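How to write a rule sheet for a simulated pick-and-place task

Before you record a single run in simulation, write down what counts as a good one. At Henstead we kept ours in people's heads for far too long, and two people marking the same batch would come back with different totals. The sheet set out below was drafted by Ximeng Wan and has been in use on the Hutano cube task since January. It fits on one page and you can adapt it to most tabletop work.

Step 1. Name the objects and stick to the names

Call each cube by its colour and nothing else. The printed marks on the faces turn with the cube and may be hidden, so they make poor names. Write the list at the top of the sheet and use the same spelling in the task file, the log and the instruction given to the policy. If the task file says "gray" and the log says "grey", your search will miss half the runs.
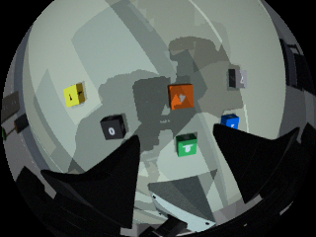 Step 2. Fix the start state

Decide where objects may be placed and how far apart. Our rule is that no two cubes may touch at the start, and every cube must be inside the reach of the arm with the fingers pointing down. Draw the positions from a seed and save the seed with the run. Anyone should be able to load it again and get the same table.

Shadows count as part of the start state. If you vary the lights, save the light settings under the same seed. We missed this at first and had to throw away 91 runs that could not be repeated.

Step 3. Say what a success is

Use a test that the simulator can check by itself. Ours reads:

The named cube is at least 6 cm above the table.
It stays there for the whole hold period.
No other cube has been lifted.
The arm has not touched the table.

Set a limit on length too. We allow 300 steps, and a run that reaches the limit is a failure, even if the fingers are closing on the right cube at that moment. People will argue for exceptions. Do not make any after the batch has started – change the sheet and begin a new batch.

Step 4. Check the views

Every run should be saved from the wrist and from at least one fixed viewpoint. The fixed view is what a reviewer will use to settle a dispute, so place it high enough to take in the whole tabletop and the full arm.
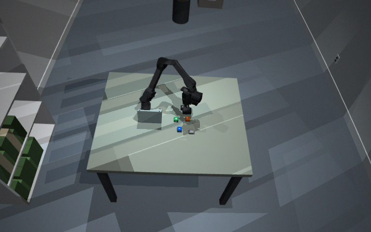
Clearance rules need their own section on the sheet. List every solid thing the arm could hit, including things that play no part in the task, and give each one a keep-out distance. It is easy to list the cubes and forget the rest. The silver-grey box in front of the arm's base is a good case: the cubes are off to its right, under the gripper, and a planner that only knows about cubes is free to swing the forearm straight through the box. Items on the floor away from the table can be left off if the arm cannot reach them.

Step 5. Record the failures properly

Give each failure one code from a short list. Femow, the tool we use for logs, will take free text, but free text is hard to sort later. Our codes are missed grasp, wrong cube, dropped, contact and time-out. If two apply, use the one that happened first.

Keep the failed runs. Store them beside the good ones with the same file layout, and never replace a failed run with a fresh attempt under the same number.

Step 6. Have a second person mark a sample

Pick 19 runs at random from each batch and have someone else mark them from the saved views, without seeing the automatic result. On the Long batch this turned up a cube that was wedged against a finger and counted as held. The test in Step 3 was reworded and the batch was run again.

Put a version number on the sheet and write it into every run's log. When the sheet changes, the old version stays in the folder.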